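Jul 13, 2018

Sanine Hot Springs Adds Morning Shuttle and Revised Pool Schedule

Lener Travel, operator of the Sanine Hot Springs stop on the Nowakowski road, has added a morning shuttle from the town of Zidance. The service runs daily through the end of December, with 4 departures in each direction. Travel time is 90 minutes one way, including a short stop at the river overlook.

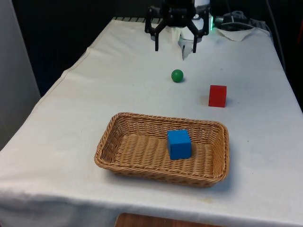 Tickets are sold at the Zidance bus station and on board. Each shuttle ticket includes one pool admission, valid on the day of travel only. Luggage is limited to one large bag per passenger. Bicycles are carried on the rear rack when space allows and cannot be reserved.

The springs lie at an elevation of 2,329 feet. The upper pool is kept at 102 degrees Fahrenheit and the lower pool is cooler. Under the revised schedule, the upper pool closes for cleaning between the second and third shuttle arrivals. The lower pool, changing rooms and cafe remain open during that period. 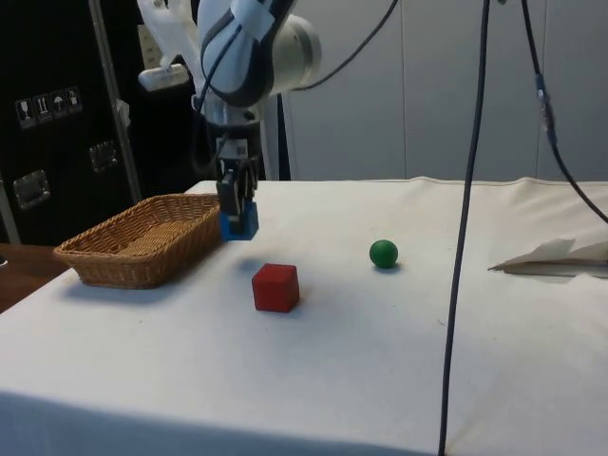
A blue cube held in a gripper over a white tablecloth.

Drivers continuing north may leave vehicles in the gravel lot overnight for a fee. Campers and trailers should use the marked spaces on the east side. Fuel is not sold at the springs; the nearest pumps are in Zidance.

The road may close at short notice during heavy snow. In that case shuttle tickets will be refunded in full or moved to another date at the passenger's request. Current departure times are posted at the station and at the springs entrance.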